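Annag Dow has been selling countertops and tabletops in Denville for 22 years, and she still gets asked the same question most mornings. People come in with a paint chip and want to know which stone goes with it.

"I tell them to put the paint chip away," she said. "Pick the board first. You can repaint a wall in a weekend."

Dow runs the sample room at Joltthorpe, a surfaces shop she took over from Szabolcs Lengyel when he retired. Lengyel kept the samples in drawers. Dow took the drawers out and put up racks, and she lends long pieces to customers for 2 nights at a time.

"A little square tells you the color and that's all," she said. "With veins you need length. One end of a piece can be nearly plain and the other end can be all rust."

Marble looks with warm veins are what people ask for now, she said. When she started, almost everyone wanted plain gray or a speckle. She thinks the change came from people keeping their old wood floors and wanting something that sat well next to them.

She doesn't push real stone. Plenty of her customers have small children and cook every night, and she asks about lemons and red wine before she asks about budget. A patterned board will do for a lot of them.

"Jennylyn Cruzado had me out to her house before she ordered," Dow said. "We moved the piece all over the kitchen. By the window she hated it. On the island she loved it. Same piece."

Light is the thing she talks about longest. A shiny surface under a strong lamp throws the lamp back at you, and the pattern goes with it. She tells customers to look at a sample at breakfast and again after dark with every light on.

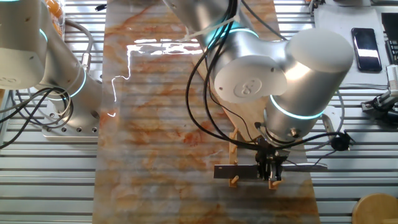 DENVILLE, September 11, 2021

A pale white-gray with orange and tan veining is the sort of pattern Dow steers people toward if they can't decide. The glare across a board like that doesn't bother her much.

"You see it from where you're standing," she said. "Take two steps and look again. If it still bothers you, get the matte."

For cleaning she recommends dish soap, warm water and a soft cloth. She has no patience for scouring powder.

Dow plans to add a second rack along the back wall before winter. The loans will stay at 2 nights.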